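The open day at Grasov starts with a lanyard and a warning about the coffee. Both turn out to be standard issue. The firm repairs and rebuilds small control parts, and for one Friday a year it lets the public in to watch. This year, 06/09/2019, the public had come for the arm.

The arm is called Moltari, after the project that paid for it, and it sorts parts out of trays. Its keeper is a softly spoken engineer who asked me to leave her name out, on the grounds that her mother reads everything. She has spent most of August teaching it to pick things up.

"People expect it to be quick," she says. "Then they watch it for a minute and go very quiet, and somebody asks if it's broken."

Is it ever broken?

"It's thinking. That's what I tell them. On Tuesday it was broken."

The job on show is dull by design. Parts are laid out on white paper in a steel tray, and the arm takes hold of one at a time. A person could do it while eating a sandwich, and I say so. She has clearly heard this before.

"A person could, yes. A person did, for years, and hated it. We had 902 parts through in one batch last spring and by the end he was naming them."

She prefers the parts with flat sides. Springs worry her, and wires she speaks of the way other people speak of wasps.

"A wire is never where you left it. A solenoid is a lovely thing to hold – it's a box. You squeeze a box and it stays a box."
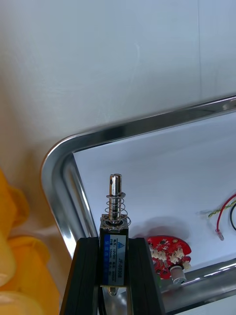 A push-pull solenoid, marked JF-0530B, held upright in the gripper.

How hard should it squeeze? She pulls a face. The first setting, inherited from a supplier called Siregar, was meant for something much sturdier. It went through a bag of plastic housings in one morning. They have since turned it down, then down again, then up a little after a part landed in a visitor's handbag.

"She was very nice about it. She gave it back."

The target for the end of the project is 1000 picks without anybody stepping in. The best run so far is 308, which ended when the fire alarm was tested. She still thinks that one should have an asterisk. The worst run of the week stopped at 125, and she would rather talk about the fire alarm.

I ask whether Camaro, the bigger outfit across the road, has anything similar.

"They've got a nicer one," she says. "It's behind glass. You can't hear it."

Is hearing it important?

"You get to know the noises. There's a good one and a bad one." We wait. The arm makes a noise. She tilts her head, decides in its favour, and goes back to her coffee, which she drinks without any sign of distress.

The next demonstration is at three, and visitors are asked to keep handbags closed.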